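Derer support desk – ticket log
Subject: Shoe rack task, paired demos failing sync check + right hand drift
Status: Open (was Closed, reopened)
Product: Anlow handheld pair, Carvalho recorder
Site: Dirinby, bench room
Priority: Medium, going up if we lose another afternoon

Initial report

Demos for the sandals-to-rack task are being rejected at import. Two-handed, one gripper each hand, one sandal each, pick up off the table and put on the rack. Target for this batch is 600 accepted. We've got plenty recorded but Carvalho is throwing out a big chunk of them with "pose jump, right" and nothing else. No frame number, no timestamp. Left is fine nearly always.

Same operators, same table, same settings as the mug batch in November which went through clean. Only things changed are the objects and the cable route.

Tried already before anyone asks:
– restarted recorder
– restarted both grippers, swapped which one powers on first
– wiped the marker plates
– recalibrated, passed first go
– different operator, same result

Reply from desk, 10:40

Ta. Need three things. Recorder log from a rejected take (whole folder, not just the video). A still from the gripper camera at the moment of grasp. And tell us how the object's being picked up, straps or sole, becuase it matters for what the fingers are doing when the jump happens.

Update, 11:15

Log folder uploaded. Grasp is by the straps. We tell operators to go for the straps near the front, both fingers either side, close until it stops. Sole is too thick to get hold of properly and the sandal twists. Still from the gripper camera below, sandal in the fingers on the table next to the rack.
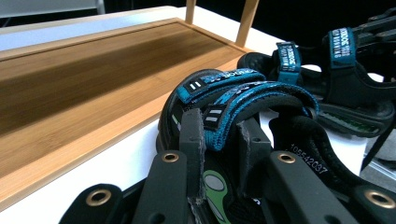

Reply from desk, 11:50

Looked at the log and the still. Couple of things.

1. Grasp is OK in principle. Webbing between the fingers, good. But it's soft, so closed width will read differently every time. Your task file still has the fixed width threshold from the mugs. Change grasp detection to "force or stall", otherwise the recorder thinks the grasp never happened and the segment runs on. That gives you "no grasp" warnings, seperate from the pose jump.

2. View is very busy when the gripper's in close. Sandals nearly fill the right side and it's black behind. The wrist tracking wants something with detail in it that stays put. Rack gives you some but it's long straight lines of grain, which slide – the tracker can lock on along one direction and wander in the other.

3. Pose jump in the log comes 7 frames before the segment end, every rejected take we opened. So it's on the approach to the rack, when both hands are up together. Not at pickup.

Please do: change threshold, record 15 fresh takes, half with normal approach and the rest slow. Don't delete the bad ones.

Update, 13:30

Threshold changed. "No grasp" warnings gone completely, so thanks for that one.

Pose jump still there. Slow takes are better but not clean. Normal ones as bad as before.

Also tried:
– more light from behind the operator. No difference
– lights down one notch in case the tabletop was blowing out. Worse, put back
– moved rack back a hand's width. Bit better?? not enough takes to say

Head camera still from the same session if it helps, both sandals held in front of the rack's bottom shelf. Operators have been told to bring the pair up side by side because the policy people want them landing together.
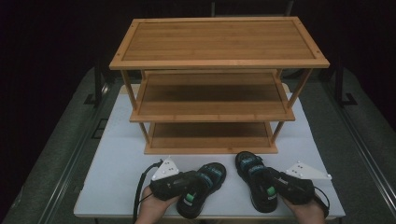 Bottom shelf first on every take, then the middle if it's a two-pair run. Top shelf isn't used in this batch. Approach is front on, toes away from the operator, and most people tuck their elbows in for the last bit. That's where it goes wrong going by your 7 frames.

One operator says the right hand feels like it's being tugged at the end of the reach. The others haven't noticed but they also don't reach as far.

Reply from desk, 14:05

The tug is interesting. Check cable slack on the right. Loop comes off the back of the gripper, and if you rerouted since November it may be going tight at full reach. A snag at that point gives a quick rotation and the recorder calls it a jump. Which it sort of is.

Second thing, the marker plates. They need to stay in view of the head camera on the approach, both of them, right up to release. When hands come together and wrists roll inwards the plate tips away. If it goes edge-on you lose the correction and the wrist tracking is on its own, see point 2 above.

To check, in this order:

Step 1. Unclip the right cable at the table edge, hold it by hand, do a full reach to the bottom shelf. Feel for any pull.

Step 2. Open the viewer, turn on plate overlay, play back one rejected take. Overlay goes amber when a plate's weak and drops out when it's lost.

Step 3. Repeat with one good take. Compare same point in the reach.

Step 4. If it is the plate, ask operators to keep wrists flatter for the last part. Don't move the plates, that's a full recalibration.

Update, 15:20

Step 1 – yes, it pulls. Not a lot. Clip was set for somebody shorter by the look of it. Given it more slack and moved the clip back along the table.

Step 2 – right plate goes amber then drops out. Left goes amber but comes back.

Step 3 – good take, both stay green until release.

So both then. Did another run with the slack cable and wrists flat. One rejection and that was a dropped sandal, fair enough.

Ticket closed 15:45 by desk. Cause: cable tension plus plate loss on approach. Threshold fixed seperately.

REOPENED, next morning

Sorry. Rejections back, fewer, but now some on the left as well. Cable slack checked, fine. Overlay green. Total accepted stands at more than 700 if we count the ones from the old threshold, but we were told those might need re-segmenting so don't know if we've hit target or not. Can someone confirm.

Also the error text has changed, now says "time offset, left". Did the recorder update overnight? Version number at the bottom of the window is different to what's on our setup sheet.

Reply from desk, 09:25

Yes it updated, auto-update was on. Time offset is a different fault, clocks between the two grippers. Turn auto-update off, power both down fully (hold the button, not just sleep), start the left first, wait for the steady light, then right. Then run clock check from the tools menu, should come back under the limit for both.

Old takes: grasp segment needs redoing, poses are usable if they passed. Run the re-segment script with the new task file. Count after that, not before.

Update, 10:10

Auto-update off. Clock check passes. Script is running, slow, will post the number when it's done. Leaving this open till then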